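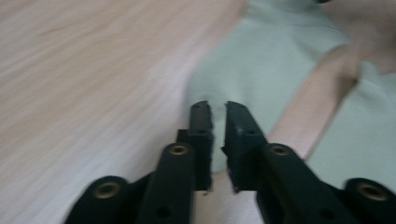 Figure 2. Brass threaded inserts in black plastic parts. The plain holes near the bottom have no metal ring.

9. Putting screws in the brass inserts

Please read the whole section before you take the screwdriver. Use only the screws from the small Harneo bag. The screws from the Briletti bag look very similar, but their thread is different and they will damage the brass.

1. Put the plastic part on a soft cloth, with the insert facing up.

2. Check that the ring is level with the plastic. If it stands higher, stop here and go to "Loose inserts" on page 39.

3. Blow the dust out of the hole. Do not use oil.

4. Start the screw with your fingers and make 2 full turns. It must go in easily and straight.

5. Continue with the hand screwdriver until the head touches the surface. Then turn a little more – a quarter turn is enough.

6. Do the same for the other inserts, and check all the screws again at the end.

Note: A plain hole has no thread inside. Do not force a screw into it. For plain holes you need a pin from the Brukow set, see the next section.

CAUTION: Do not use an electric screwdriver. The insert can rotate in the plastic, and after this it does not hold anymore.

If an insert comes out together with the screw, keep both pieces and write to Archana Jaiswal in the spare parts office. Please tell her the number printed on the bag.

Text revised in June by Ánh Lương.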